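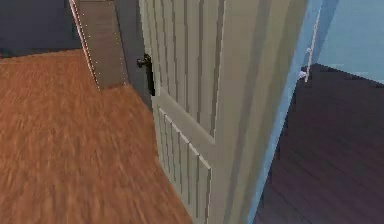 September, late, second pot of tea

Spent the whole day on grippers and have an opinion, which was not on the schedule. Ekua Akolgo wanted the Plaren and the Redov compared in the simulator before Clestdale orders either one, and she wanted it "fair," a word that has now cost me most of a month.

Fair means the same apartment, same arm, same controller, same start poses. Door first. The door run is supposed to be the easy one: reach the lever, press, pull, back off. The Plaren has wide flat fingers and treats a lever like a bar of soap. It got the door open plenty of times, usually by leaning on the handle until physics gave in. The Redov hooks a fingertip behind the lever and pulls like a person carrying groceries. I had bet Ekua a lunch on the Plaren. She has not mentioned the lunch, and she's being very loud about it.

Then I found out the friction on the lever was still set to a number from the spring, when we were all pretending handles were made of rubber. Fixed it, reran everything. The Plaren got worse and the Redov stayed about where it was. I now owe the lunch twice, by her accounting.

Total for the day was 184 runs, after throwing out 5 where the arm started with its elbow inside a wall. The controller reported those 5 as successes. I have written that down in three places, in case I ever start to trust the success flag again.

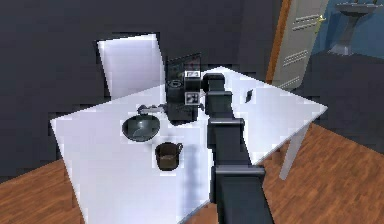 The table task is where I changed my mind about the Fiadzo controller. All summer I called it timid. It creeps up to things, it stops, it thinks, and I go make tea. With the gripper right up against the side of the coffee machine, though, timid is what I want, and the old controller would have shoved the thing into the chair behind it. I also moved the bowl and the brown mug around between batches to see if the arm would start clipping them on the way in. It did with the Plaren, whose fingers stick out farther than the collision model believes. The Redov is narrower and gets away with more. I don't think that makes it a better gripper. It makes our collision model a bad one, and guess who wrote it.

The wrist camera question is still open. There are 2 mounts to choose from and I dislike both. The high one loses the fingertips at the last moment, and the low one sees fingertips and very little else. Ekua says use the high one and let the force readings handle the end. She's probably right, but I want to be told so by a plot.

Memory ran out in the evening batch, somewhere past step 4000, and took the log with it. Reran it while eating crackers over the keyboard.

Tomorrow: fix the Plaren finger geometry, then the door again from both sides, then write to Clestdale and try to say "Redov, probably" in a way that fills a page. Need to ask if their real handles are levers at all. If they're knobs I am going to lie down on the floor for a bit.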